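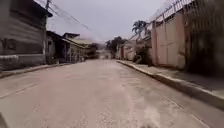
Cuaderno de percepción, Pesero. Mayo, entrada 13

Segmentación de calzada con ceniza

Seguimos en la calle larga de Escobar. El segmentador sigue fallando en lo mismo: calzada y acera le salen como una sola clase. Todo tiene el mismo gris y no hay marcas de carril a la vista. El bordillo derecho lo saca a trozos, donde asoma la cara vertical más clara. El izquierdo no lo saca casi nunca.

Probado por la mañana:

Subir el contraste local antes de la red. Mejora el bordillo derecho, pero aparecen falsos bordes en las rayas longitudinales del centro. Descartado.

Quitar el canal de color y pasar solo luminancia y gradiente. Sin diferencia apreciable. Lo dejo en la rama por si acaso.

Ajustar el punto de fuga con los aleros de la izquierda y la línea del muro con verja de la derecha, y proyectar de ahí el corredor transitable. Es lo más estable hasta ahora. Al fondo, con la bruma, no hay nada que ajustar, así que recorto la zona lejana y el planificador trabaja solo con lo cercano.

Pendiente: la grieta diagonal de abajo a la izquierda entra como obstáculo en el mapa de costes. Bajé su peso a mano en Dondard (costmap.yaml, no está subido). Los cables también dan guerra, el módulo de líneas los toma como candidatas y tira del punto de fuga hacia la derecha. Falta enmascarar el cielo.

La máscara del cuerpo propio hay que rehacerla, queda una esquina oscura abajo a la izquierda que cuenta como ocupada.

Números de la tanda: 1.985 fotogramas, 900 con etiqueta revisada. Con el ajuste geométrico, 3 salidas de corredor en todo el recorrido. Las tres caen en el mismo tramo, mirar los tiempos en el registro.

Para la próxima: reentrenar en Pestden con las 900 y congelar el codificador.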